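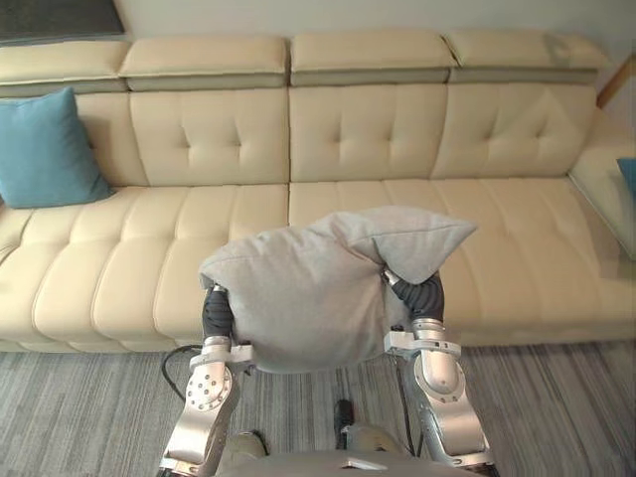
Head camera, both grippers on the gray pillow, couch task. Attached by F. Kazmi.

Ticket: Pillow placement scores drop when the seat cushions have deep stitching
Project: Flerkia bimanual / soft objects
Opened by: Fahad Kazmi
Assigned to: Jussara Fagundes
Status: Resolved (one follow-up open)

Fahad Kazmi
Running the pillow placement evaluation at the Skakholm site with the September checkpoint. The policy picks up the pillow with two hands and should set it on the couch upright against the backrest. On the Drirasberg couch (flat seat, dark fabric) we got what we expected. On the cream leather sectional the grasp still works but the release is bad. The arms open while the pillow is still above the seat and it drops and falls forward. Sometimes it ends up on the carpet.

Same checkpoint, same pillow, same controller settings. I restarted the arm drivers and redid the hand-eye calibration. No change.

Jussara Fagundes
Is the release triggered by the policy or by the contact check?

Fahad Kazmi
Contact check. Policy asks for release, then the check has to agree that the bottom edge of the pillow is touching something. Log says it agrees every time, too early.

Jussara Fagundes
OK. Please send the depth stream for a few failed runs. Also the pillow mask if you saved it.

Fahad Kazmi
Uploaded to the shared folder under skakholm_couch. Masks are in there for all runs except the first two, I had the flag off.

Jussara Fagundes
Looked through them. Two things.

1. The mask is fine at the top of the pillow and poor at the bottom. The pillow sags in the middle between the grippers, and the lower edge is light gray over cream. The mask leaks down onto the front of the seat. Once that happens the check measures the distance from seat to seat, gets zero, and calls it contact.

2. The seat height estimate fits one plane to the whole seat. This seat is rows of padded rolls with a seam across, so the plane fit lands on the tops of the rolls or in between depending on the run.

I think 1 is the main cause. 2 makes it noisy.

Elisa Lombardi
Could you test that without retraining? Swap in the teal throw cushion that's already on the couch. If the mask leak is the problem it should mostly go away.

Fahad Kazmi
Did that this morning. Early release is gone with the teal one. It also sags less, so it isn't a clean comparison, but the masks look right all the way down.

Elisa Lombardi
Good enough to go on. Do not change the policy yet, I want the September numbers to stay comparable.

Jussara Fagundes
Fix proposed on branch contact-v2:
- release now needs agreement from depth and from wrist force. Force has to fall off as the couch takes the weight of the pillow
- mask pixels below the previous lower edge are rejected if they show up in a single step
- plane fit replaced with a local height taken only under the pillow

Wrist force window is 14 samples. Shorter than that and arm vibration sets it off.

Fahad Kazmi
Branch doesn't start here. "force_bias not found" on the left arm.

Jussara Fagundes
You need to run the bias step once per arm with the grippers empty. Added it to the readme. Sorry, it was only in my notes.

Fahad Kazmi
Works now. Running the full set overnight, gray pillow only.

Fahad Kazmi
Results from the sectional, gray pillow, contact-v2: 93 percent placed upright. The failures left over are nearly all the pillow sliding down the backrest after a correct release, so not this bug. I checked the force traces on those and the release point is right.

Elisa Lombardi
Please report this as a change in the release check and keep the old result in the table next to it. The grasp policy is the same in both rows. Rosângela will want that spelled out in the methods section.

Rosângela Brandão
Yes please. Also say that the check was tuned on this couch. We need one we haven't touched before I put the number in the abstract. Pimentel has a fabric armchair we can use.

Jussara Fagundes
Opened a separate ticket for the Pimentel armchair and one for the sliding. Mask retraining on low-contrast edges is on hold. We have 3000 labeled frames for it and I would like another 1000 with light pillows on light seats first.

Fahad Kazmi
Merged. Closing. If you see early release again, attach the depth stream, the masks and the wrist force log together.

14 comments
Share
Flerkia project tracker | Contact the maintainers | Back to top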